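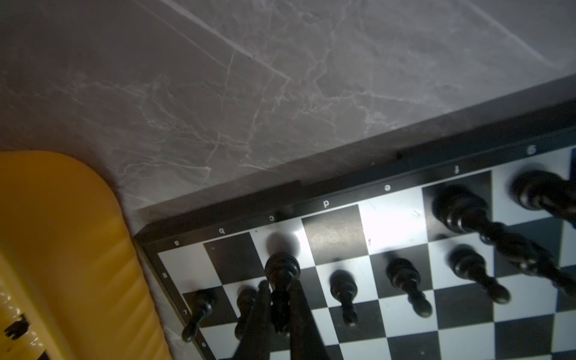
Start the children on the pawns and leave the queen in the box for a week, Brendan Scanlon told the people who came to the Wednesday chess evening in Florkoditz. He had been asked how to get a grandchild interested in the game, and he gave the question a good long think before he answered it, the way he does with a move. The queen is too exciting, he said, and once a child has met her the other pieces hardly get a look in.

212 shares | 18 comments

The chess evening is back for its second season, and if you haven't wandered down to the old Ferreira shop on the corner yet, you really should (there is tea, and the radiators have been fixed). It starts at 7 and goes on until people remember they have work in the morning. Last week that was closer to 10 than anybody had planned, and two games were still going when the lights in the front window went off.

It all began with a cupboard. When the Ferreira family gave up the shop they left behind a heap of board games, most of them missing something, and among them were enough chess sets to get a few tables going. Word got around, more sets came in from attics and closets all over town, and a small grant of 1090 dollars from the Tarkell neighborhood fund paid for clocks, a decent kettle and a shelf to keep everything on. The shelf is already full. There has been talk of a second one, though the wall on that side is said to be too crumbly to hold a screw.
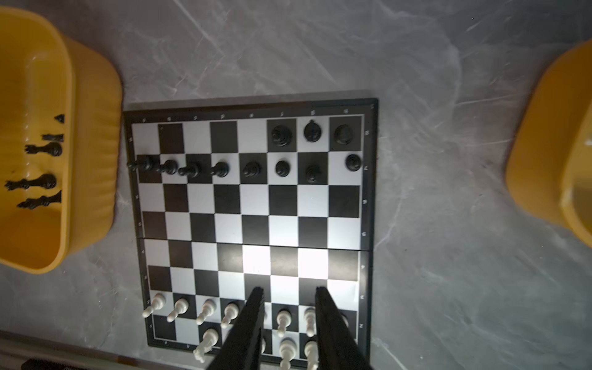

Setting up takes longer than you would think, and it has become one of the nicest parts of the night. People come in cold, hang up their coats, pull a chair over and start putting the pieces out while they catch up on the week. The pawns usually go down first — a full row of eight black ones can be standing in line while the back rank behind them is still down to three pieces at one end and bare squares all the way along from there. Beginners like to do it with the letters and numbers on the border to help them, and a board that folds across the middle is easy to carry home under one arm if you want to practice. Just bring it back, please. A set went on vacation to the lake in August and came home a bishop short, and that bishop is now a wine cork with a face drawn on it.

You don't need to know how to play. A fair number of the regulars came in knowing only that the horse does something odd, and they have been very well looked after. There is a beginners' table near the door where you can take back a move as often as you like, and a quieter table at the rear for those who want the clock running and no chatter. Everybody else sits in the middle and talks far too much. Scanlon goes from one to the other with his mug and has been known to stand behind a losing player for ten minutes, breathing in through his teeth, without saying a word about the rook that was hanging the whole time.

This season there will also be a little tournament, named the Stomance Cup after the lane behind the shop. It is meant to be friendly. The cup itself is a sugar bowl with both its handles, bought at a yard sale, and the winner gets to keep it until spring. Sixteen names are down so far, and there is room for more. Games will be played over several weeks so that people with babies, night shifts or bad colds can still fit theirs in, and if you have to miss a turn you only need to leave a note on the shelf.

The organizers would also be glad of spare pieces. White knights are wanted most, along with any kings you may have lying around, and nearly 800 loose pieces have already been sorted into jars by color and height by a group of very patient teenagers. If you have half a set in a drawer at home, drop it through the shop's side door any afternoon. Boards are welcome too, in whatever state they are in, and so are cushions, as the chairs came from the old school and are rather hard after the first hour.

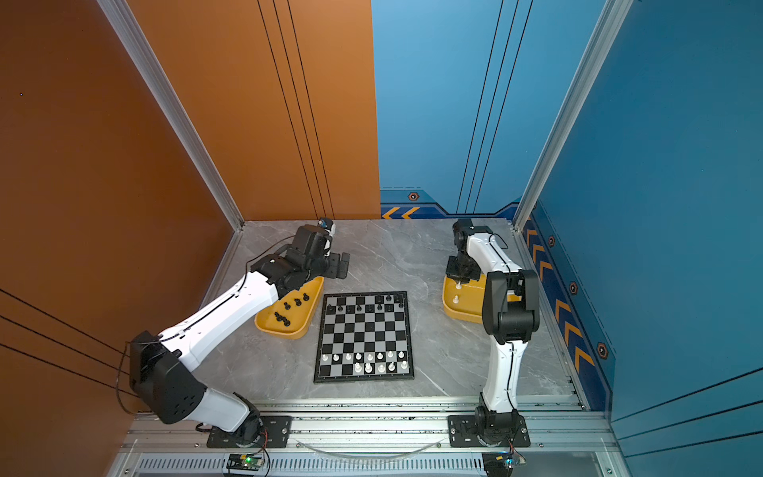
Black and white pieces at the two ends of the board, with a yellow tray on either side.

Entry is free and so is the tea. Cookies are whatever people bring, and last week that meant a great many lemon ones. To put your name down for the Stomance Cup, write it on the sheet by the kettle or tell Brendan Scanlon, who will write it down for you.

212 shares | 18 comments | Leave a comment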